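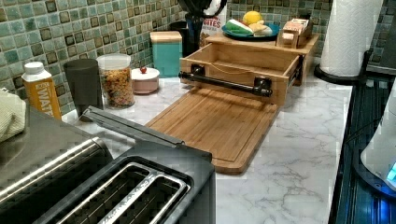
Kitchen Counter Safety Check — Sternirlow Shared Kitchen
Use before the breakfast shift. Mark each line OK, FIX or N/A and add a comment.

1. Toaster crumb tray emptied, lever moves freely: OK
Comment: Lovely and clean this month, well done everyone!

2. Towels kept off anything that heats: FIX
Comment: Fold them and park them at the end of the counter. A towel on top of an oven is the one I worry about most.

3. Oven door shut when nobody is loading it: FIX
Comment: An open door takes up a lot of counter and is easy to catch with a sleeve.
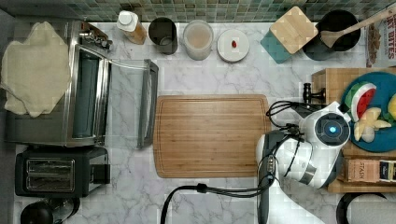 4. Clear space beside each heating appliance, at least 5 inches: OK
Comment: Much better than in March. Keep bottles and dry goods toward the back wall.

5. Cutting board flat, no cracks, groove scrubbed: OK
Comment: The bamboo is holding up so well! Oil it every 3 weeks.

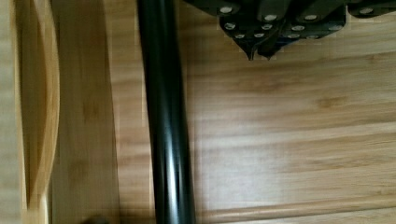
6. Drawer handle tight: OK
Comment: Pull test first, then a slow wipe along the whole bar with a dry cloth. The smooth black finish throws a bright line of light down its length, so tip your head a little and you'll spot a chip or a greasy patch in no time. Tighten the fittings by hand — a Drastier key is in the Beltrán toolbox if you need it.

7. Drawer slides shut and stays shut: FIX
Comment: Close it after every use. Hips find it before eyes do.

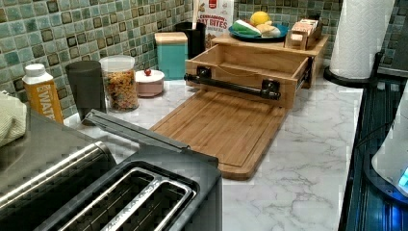
Page last changed: March, 11 a.m.

8. Dry food in lidded containers: OK
Comment: I love the clear jar for the cereal, you can see at a glance when it's low. Boxes can lean on the backsplash if they're closed.

9. Cords away from the sink and the counter edge: OK
Comment: Checked all the way back to the Mustus outlet strip.

Pass mark is 40 points. Leave the sheet on the clipboard by the door.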